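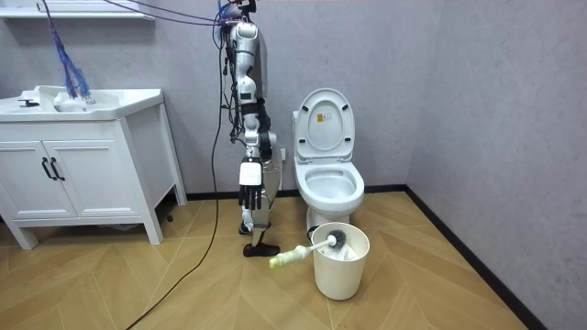 Photo: Paloma Abernathy / Clustside

Budgeting for a cleaning robot: what to put on the sheet
Speaker notes, Areeba Rajput
Prurkport building managers' day, Monday, October 24, 2022

Opening
Leave the first photo up while people sit down. Say who I am: I handle equipment purchasing for Clustside, mostly floor machines and dryers until this year. Thank Rory Aitken for the slot. Ask who has had a quote for a robot of any kind. Ask who understood the quote.

Why restrooms
Floors are easy to price. You can buy a ride-on scrubber from a catalog and the dealer will tell you what the brushes cost. Restrooms are where our labor hours go and where people quit. So when Morkine offered us a paid trial with a two-armed machine, we took it and used it to build a budget. Be clear that we have not bought one. I am talking about planning.

The room
Point at the photo. Vanity on one side, toilet on the other, arms in between. Look at how much of the floor space is spoken for. Look at the cables too. Our first draft had a line for the machine and a line for training and no line for the room. We now have one called "space and power" and it is the line that has changed most often. Ask the vendor what has to be plugged in, where it will run, and who moves it out of the way when a person needs the room.

Capital and everything else
Eilidh Chisholm from our finance side set the rule, and we call it the Chisholm split. Anything with a life of five years or more goes in capital. Hands do not. Sensors do not, until someone shows us one that lasted. Read her note out loud if there is time: "If it touches the dirty thing, it's a supply."

That moved a lot of money from one column to the other. It also made the approval harder, so warn people. A smaller purchase price with a bigger yearly cost gets more questions than the other way around.
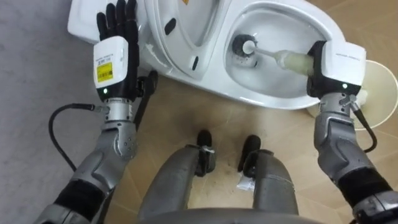
Bowl brushing, one hand on the brush and the other against the tank end.

Hands and brushes
Give them a minute to look. The right hand has the brush by its handle and the bristle head is against the inside of the bowl. The left hand is flat on the outside. They are different hands. That matters for the budget. If the two sides don't share parts, you are stocking spares for two products.

Our quote for a replacement finger set was $717, before shipping. I had it down as a yearly item. Ruairi Guthrie, who runs our repair bench, told me to plan on 2 sets the first year and then look at what we used.

The brush costs next to nothing. Put it on the sheet anyway. If your supplier changes the handle, somebody has to check that the hand can still hold it, and that is paid time. We now buy one brush model and keep a case of it.

Staff time
This is the part people argue with. A trial needs a person in the room. We planned around 200 hours of attendant time for the first phase and charged it to the project. If you leave it in the regular cleaning budget, your site supervisors are paying for your trial and they will let you know.

Also budget for:
Cleaning the machine itself. Ask which disinfectants are allowed on the joints and covers.
Storage with a lock.
Insurance. Call your broker before you sign, we called after.
A normal cleaning crew for the same rooms. Do not cut that line in year one.

Lease or buy
Skip if running late. Short version — we would lease. The hardware is changing and I don't want to own the old one. Check who pays for parts under the lease. In the first version we saw, it was us.

What we are doing next
Decision goes to the board in March. We have asked Morkine for a parts list with prices held for the term. Without that list I will recommend we wait.

Questions
Likely ones: how fast is it compared to a person (send them to Ruairi), will it replace staff (not in this budget, no positions were removed), can they have the sheet (yes, blank copy at the back table, Paloma has more).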